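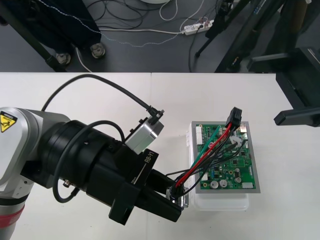 The Randside Board

The board came in on a March morning in a bread bag. My father took it out at the counter, looked in the bag for crumbs, and found some. He put the board in a clear plastic container and wrote GARARD on a strip of tape and stuck the tape to the counter, where it stayed for most of that year.

Garard's was the bakery in Randside, two towns up the river road. They had one big oven, a Sarnero, and the oven had quit during the night with the bread in it. The woman who brought us the board had driven down in her apron. She said they'd lost 124 loaves. She had counted them when she threw them out.

"Can you fix it?" she said.

"I can look at it," my father said.

He said that to everyone. I was home that spring with no job and was supposed to be learning the trade, and I had already heard it enough times to be sick of it. I thought people who had driven that far should get a yes or a no.

She asked how much. He told her it would be 200 if he could do it and nothing if he couldn't. She said a new board was a lot more than that and the Sarnero people didn't have one anyway, the oven was too old. Then she asked if she could use the phone, and she called the bakery and told somebody to make rolls in the small oven and to stop crying.

When she had gone he gave the container to me.

"What do you see?" he said.

I saw a green board with a lot of parts on it. I said the two silver capacitors near the corner looked all right, no bulge on top. I said the white connector down the left edge looked all right too. I said maybe it was one of the chips.

"Why?"

"There's a lot of them," I said.

He went to make coffee. I sat down at the white table and pulled the lamp over. The woman had brought the wiring with it, a bundle in all different colors with plugs on the ends, and I laid that out straight and started checking it one wire at a time with the meter. It was dull work. You touch one end and you touch the other end and you listen for the beep. All of them beeped.

I told him so when he came back.

"Then the wires are good," he said.

"So it's the board."

"I didn't say that."

He drank his coffee standing up. He had worked on ovens before I was born, at a place called Odoi that made kitchen equipment and then stopped making it. What he knew about ovens he had learned there, and he didn't like to be asked about it. I asked him anyway. I asked him what usually went wrong.

"Heat," he said. "Flour."

I spent the rest of the morning on it. I brushed it and cleaned it and went over the back with the magnifier, looking for a crack in the solder. I found one joint I didn't like and did it over. I was proud of how that came out. I hooked the board up to the test supply, and it did exactly what it had done when it came in, which was nothing.

At noon the woman called. My father held the phone out to me.

"I'm still looking at it," I said.

"They need bread at the school tomorrow," she said. "And there's a funeral."

I said I understood. She said she wasn't trying to rush me. In the background I could hear pans going into a sink.

After lunch my father pulled up the other stool. He didn't say anything about the joint I had redone, although he looked at it for a while. He plugged one of the small black connectors into the board and let go of it. Then he took hold of the plug again, lightly, and moved it a very small amount to the side.

"Feel that," he said.

I took hold of it. There was some give. I didn't know how much give there was supposed to be.

"Is that bad?"

"Try the next one."

The next one had less. I went back to the first one and then to the next one again, and after a few times back and forth I could tell the difference with my eyes shut. He had me do it with my eyes shut. I felt stupid sitting there like that with a customer coming in, but the customer only wanted batteries.

I pulled the loose plug and looked into it under the magnifier. One of the metal contacts inside had spread open. It was the kind that is meant to squeeze the pin, and it wasn't squeezing anything. When I had checked it with the meter, I had pushed the probe in hard against it, so of course it beeped. There was a brown mark on the plastic next to it, smaller than a grain of rice. I had looked right at that mark in the morning and taken it for flour.

"It's the plug," I said.

"It might be the plug."

"You knew when she brought it in."

"No," he said. "I knew when you said all the wires were good. I should have looked then. I wanted my coffee."

We had a drawer of contacts that had come from Odoi when it closed, sorted into baby food jars. He let me find the right one. It took a long time because the jars weren't labeled and several kinds were nearly the same. I crimped the first one badly and had to cut it off, and that made the wire shorter. I crimped the second one badly too. By then I was worried about how much wire was left. He went up front and rearranged the batteries.

The third one was good. I pulled on it and it held. I slid it into the plug until it clicked and tried the plug on the board, and there was almost no give in it. I turned on the test supply, and a little light came on next to one of the chips. I called him and he came and looked at the light.

"Leave it on," he said. "See if it's still on in an hour."

It was still on in an hour. He let me call the bakery. I had planned what to say, but the woman hung up as soon as she heard it was working, and I thought we'd been cut off. She had just left. She was at our door before six, in the same apron.

My father told her it was a bad contact, and that was all it was, and the price was 50. She looked at him and then at me.

"You said 200."

"That was for a board," he said.

I was annoyed about that. I had put in a whole day. She paid him out of an envelope and asked who had done the work, and he pointed at me with his thumb. She shook my hand. Her hand was very rough and dry. Then she took the container and the bundle of wires and set them on the front seat of her car and put the seat belt across them.

I asked him later why he hadn't charged her for the time. He was eating supper and took a while to answer.

"Most of that time was you learning," he said. "She shouldn't have to pay for that."

"Then who pays for it?"

"I do," he said, and asked me to pass the beans.

The next morning, before we opened, there was a bread bag hanging on the doorknob. It had two loaves in it, still warm at the bottom. One of them was burned down one side. My father cut the burned part off and we had the rest with butter at the table in back, and he said that she would want to look at the fan in that oven, and that if it came in I should check the plug first.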